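Search this site Search Go

May 2024
Posted by the bench log, Workuston cell 2

Great day for a fault hunt! The tray job stopped again on the Beneš arm, and this time I got it to misbehave on demand. Same symptom as in March: the fingers come down, the left one lands on top of a tray wall, the force limit trips and the arm freezes with the light on red. No trays cracked, no fingers bent.

I ran 300 picks overnight with single trays spaced well apart and 290 went through clean. The ten misses were all soft ones, fingers closing on air. Then I pushed the trays together the way Mitesier packs them and had a trip on pick four. Lovely — a fault you can call up whenever you want is half fixed. 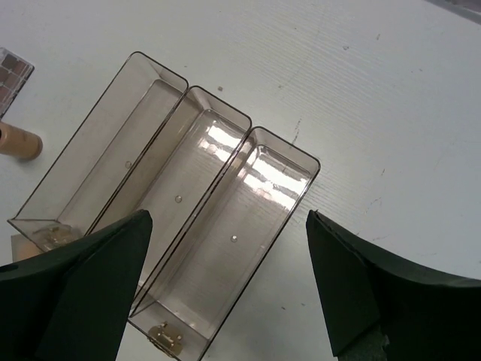

Wrist camera, three smoky trays nearly touching. Note the glare inside the middle and right ones.

My money is on the reflections. The depth map has holes wherever the plastic shines, and the software fills them in with the height of the table. So it thinks there is open space beside a tray when there's a wall standing in it. I pulled log line 217 and the planned finger position was right on the rim. The hinge fittings, on the other hand, come through beautifully. They give a solid blob of points every time, which makes me want to try finding the trays from the hinges and forgetting the walls altogether!

Changed so far: approach speed down to 100 mm/s, force limit left alone. Please DON'T raise the limit to get past the trips, it's the only thing between the fingers and a broken tray. Hit stop before reaching in to clear one, too. I caught myself with a hand in there while the program was only paused.

Still to do: repeat with the overhead lamp off, then with the matte film from Peltosport if it ever gets here. Cell is locked out with my tag on it until Monday.

This site uses cookies. Accept Settings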